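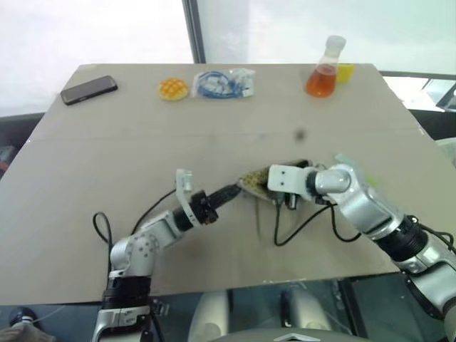 Table-top items at Semwood's demonstration in Dollis, including a phone, a bagged cable and a lidded flask.

One pouch to replace the lot? Semwood has its work cut out

October 22, 2024

Storage firm Semwood would like us all to stop leaving things on tables. Its answer is the Brirnel, a flat zipped pouch that goes on sale this month at £15, with a larger one to follow in March at £20. The company says it will hold "everything you put down in a day". That is a big promise for a thin bag with a zip along one side.

The display in Dollis was meant to show the sort of clutter the firm has in mind. Some of it made sense. A phone is a fair test and so is a blue cable, although the cable had already been coiled up and put in a clear plastic bag, and most people whose cables are in bags don't have a clutter problem to begin with. The round yellow bun with the crisscross top was harder to follow. Do people keep buns in a zipped pouch with their phone? Semwood's leaflet has a section called "snacks and small bites", so presumably the firm thinks they do.

Then there was the glass flask, wide at the bottom with a narrow neck and a white lid, and orange liquid filling roughly half of it. I asked whether that was supposed to go in the pouch as well. I was told the Brirnel is "for flat and nearly flat items", a phrase I could not find anywhere on the packaging. A conical flask isn't nearly flat on any table I have sat at.

The firm also claims that a tidy table saves the average household 40 minutes a week. Asked where the number came from, a spokeswoman said it was from a customer survey. Asked how many customers, she said she would get back to me. She hasn't yet.

To be fair to the thing, the zip seems to be where the money went. There is a shiny metal slider with a small copper-coloured ring, and a grey fabric tab to pull it by, plus a loop of cord. Semwood says the zip was tested over 1,000 times before the design was signed off. It did not say what was in the pouch during the tests, and an empty pouch is a good deal easier to close than one with a charger in the corner.

The material is pale grey and lets some light through, and the firm says this helps you find things. It may. I would want to try it with keys, receipts and a pair of glasses before I said so.
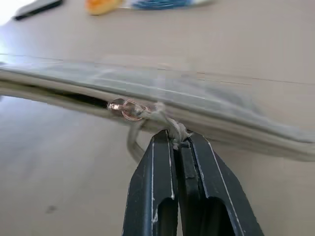 Carolina Patrício thinks the zip is beside the point, and that what goes wrong with pouches is that people fill them once, forget what is inside and buy another. She has four at home and could tell me the contents of one. Her advice was a shallow dish by the front door, which costs less and can't be lost down the back of a sofa.

Semwood says the Brirnel will be stocked by Leitão from next week. Returns are accepted if the pouch is unused, so anyone hoping to test the "everything" claim will be doing it at their own expense.

Comments

dollis_resident: Fifteen quid for a pencil case.

Marjory T: I've bought two of their older ones and the zips were fine, it was the seams that went. Did anyone ask about the seams?

Hobnail: Agree about the dish. Ours is full of dead batteries though.

dollis_resident: @Marjory T same here, left hand corner, after one holiday.

Pennyw: Would it take a tablet? The leaflet doesn't give any measurements.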